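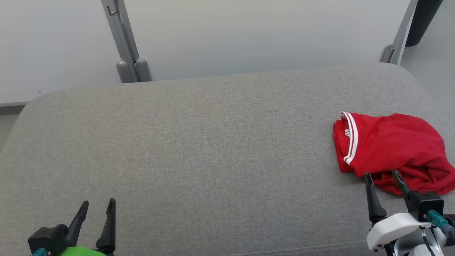 Right gripper won't let go after a stop, then yanks on restart
Jurel Community > Two-arm setups > Faults and safety

knitwit_bench
Hi everybody, long post coming, so go get your coffee first. I've been running a folding routine on a pair of Pesimo arms with the Widetti parallel grippers, mostly sports jerseys, and it has been a happy little project right up until last night.

The routine was halfway through a red jersey when the right arm threw fault 86 (grip force out of range) and everything stopped, as it should. I cleared the fault on the Barasa controller, the screen said the gripper was open, and it was plainly still clamped on the cloth. I figured the screen was just slow to update. So I pressed resume, and the arm took off for its home position with the jersey still in its fingers and pulled the whole thing past my forearm at full travel speed. I'm fine! Not a scratch. But I was leaning in to straighten a sleeve, and I've been a bit rattled about it ever since.

The cycle counter was at 2,348 and I'd had maybe a couple of odd grips before that, never this. Has anyone seen a gripper report open when it's closed?

mossy_servo
First off, glad you're okay, and thank you for posting it, because a lot of folks would have kept that one to themselves. I had the very same thing on my Widetti pair. When you clear 86, the controller resets the gripper state to its default, and the default is "open." It doesn't ask the gripper anything. So it thinks the hand is empty and skips the release step. Look in the log right after the clear and see if there's a position reading at all.

plainweave
I'd go a little gentler on the controller here. Mine reads the position back fine after a clear. What I did find was fabric getting wedged in behind the fingertips, especially on thick trim, and then the motor can't back off because it's already tripped. What part of the jersey was it holding, knitwit?

knitwit_bench
Good question, and I spent this morning trying to make it happen again (standing well back this time, with the stop button in my hand). On a single layer of the body fabric it never faults. I can grab and drop that all day. The trouble starts when it gathers up several layers with the ribbed trim in there too. 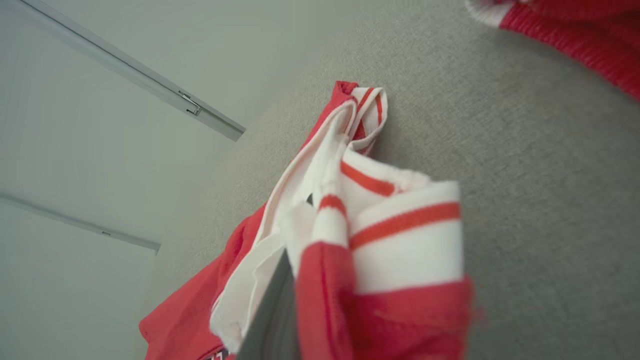 With a bunch like that I got fault 86 on 7 tries before lunch, and I had the grip force set at 50 percent the whole time. Lowering it helped some, but then the thin parts slipped, so I don't love that as a fix. And mossy, you were right about the log. After the clear there is no position reading, just a line saying the state was set to open. I felt a little silly for trusting the screen.

mossy_servo
Don't feel silly, we all trust the screen. There's a setting under startup checks called "verify tool state" and it was turned off when I got mine. Turn it on and resume is blocked until the gripper answers.

plainweave
Fair enough, I'll eat a little crow on the controller. I must have switched that on ages ago and forgotten. I still say the wedging is what trips it in the first place, though, and no setting is going to fix how the cloth bunches up. I'd change the pick point so it takes hold of the body panel, away from the trim.

grumblecrank
Sorry to be the sourpuss in a friendly thread, but you're both talking about folding and I'm stuck on the arm reaching full speed with a person leaning over the work. Software checks are nice. Power to the arms off before your hands go in, every time, even for one sleeve. And your first move after any fault should be slow.

mossy_servo
I don't disagree, but if he has to power down for every wrinkle he'll never get a jersey folded.

grumblecrank
Then he folds fewer jerseys.

knitwit_bench
"She," but no harm done, and I'm with grumblecrank on this one, slow as it'll make my afternoons. I've turned on the tool check, capped the speed for the first move after a clear, and moved the pick point lower on the body like plainweave said. I'm also going to write to Widetti with the log and ask whether the fingers can be freed by hand after a trip, because I looked all over the manual and couldn't find a word on it. If anybody has done that without hurting the gears, I'd love to hear how before I go poking at mine.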